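Home Products Interviews Contact
Last updated 3 July 2025

The laundry supervisor at Nurnard handles 3000 cleaning cloths a month and sorts them by basket before they go back to the floors. She moved the site off solid tubs in June. "A solid tub holds damp at the bottom," she said. "We had 14 returns in one week for smell."

Baskets now come from Odik, in one size. Each is filled to 60 percent and no higher.

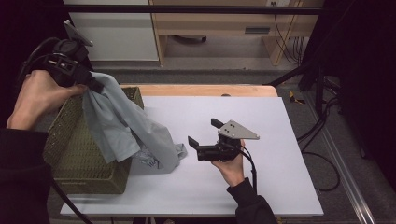

Overfilling is the fault she corrects most. A cloth over the rim takes up table space and gets dragged when the basket is lifted, she said, and the mesh sides do little good if air can't reach the load. A gray-blue cloth draped over an olive-green basket like this one has to be lifted clear and folded in. Plastic bags are a separate matter. "Check under the cloth. A crumpled clear bag is easy to miss there, and it should go out before the basket moves."

Folding is done in three passes, on a white board wiped down between loads.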